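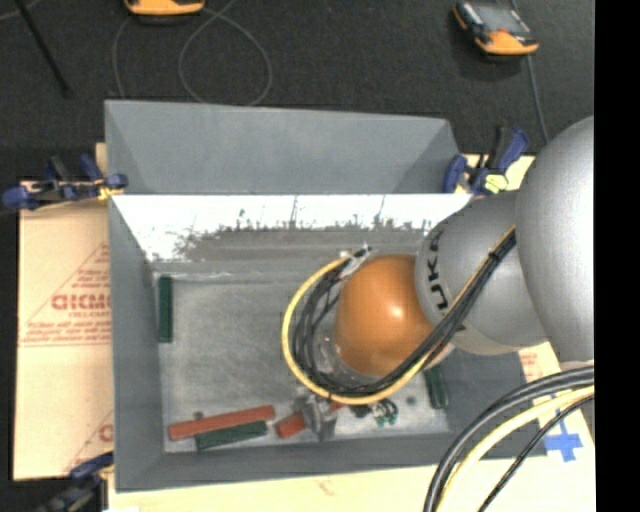 Home | Phones | Reviews | Repair Desk | Contact
2 min read

Used Phone Intake Checklist – Hovia 6

Inspector: Imani Mussa, Skida Repair Desk
Unit: 41

Exterior
[x] Back cover seated on all sides
[x] Volume and power keys click
[ ] Screen free of cracks – hairline at lower left corner, outside the touch area. Grade B.

Battery
[x] No swelling, cover does not rock on a flat surface
[x] Cycle count under 500
[ ] Original cell – replaced with a Sugiyama part. Acceptable, note on sales tag.

Charging
[x] Port clear of lint
[x] Holds connection when the plug is moved
[ ] Charger supplied – missing. Do not pair with an unmarked adapter.

Radio and sensors
[x] SIM tray reads in both slots
[x] Wi-Fi and Bluetooth connect
[ ] Proximity sensor – screen stayed on in 4 test calls. Clean the earpiece mesh and retest Thursday.

Data
[x] Previous account removed
[x] Factory reset done after the account was removed, then started once to the welcome screen

Result: HOLD. Keep off the shelf until the sensor line is signed.

Contact the Repair Desk | © Hunedwood Mobile | Back to top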